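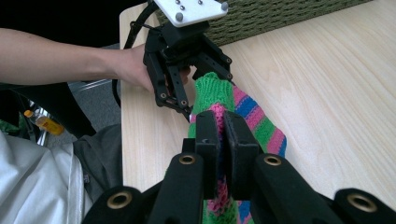

Ticket 2281
Queue: Household tasks / laundry
Product: Rillico hand-held gripper pair, with Tutuson task software
Status: Open, waiting on Clarkance
Priority: Normal

Reported problem

Hello again, and thank you for getting back to us so quickly on the last one! We're still working our way through the laundry list at Tarar, and socks have us stuck. The folding program we trained from our hand-held demonstrations does nicely on dish towels and pillowcases, and then it meets a knitted sock and goes to pieces. One jaw takes the toe, the other is meant to take the leg, and somewhere in the stretch between them the second jaw lets go, or else it grabs one layer of knit when it should have both. We ran 103 socks through it in January and got 50 that I'd be happy to put in a drawer.

What we've tried so far

1. Cleaned the finger pads with a damp cloth and let them dry overnight. No change that I could see.

2. Turned the closing force up one step. It held better, but it pulled the ribbing out of shape on the thinner pairs, so I put it back.

3. Recorded 5 new demonstrations with a slower pull, toe in one gripper and a proper fold of the leg in the other. This helped a little – mostly with plain socks, oddly enough. Stripes still seem to throw it when it looks for the heel.

4. Restarted the Tutuson software and reloaded the January settings. Same as before.

Reply from support, 9:40 a.m.

Thanks for such a thorough write-up, it saves us a lot of back and forth. Please leave the force where it is. We think the program is reading the edge of a color band as the edge of the sock, and closing too early. Could you record another batch with bright striped socks only, and hold still for a moment once both jaws are closed? Clarkance handles the grip timing, so we've passed your notes along to them too.

Update from reporter, 3:15 p.m.

Happy to do that. My daughter asked me at supper whether the machine can do her laundry yet, and I had to tell her towels yes, socks no, and please don't ask about fitted sheets. I do believe it'll get there – it wasn't so long ago that a washcloth was beyond it. I'll attach the new recordings to this ticket once the batch is finished. Please keep it open until then.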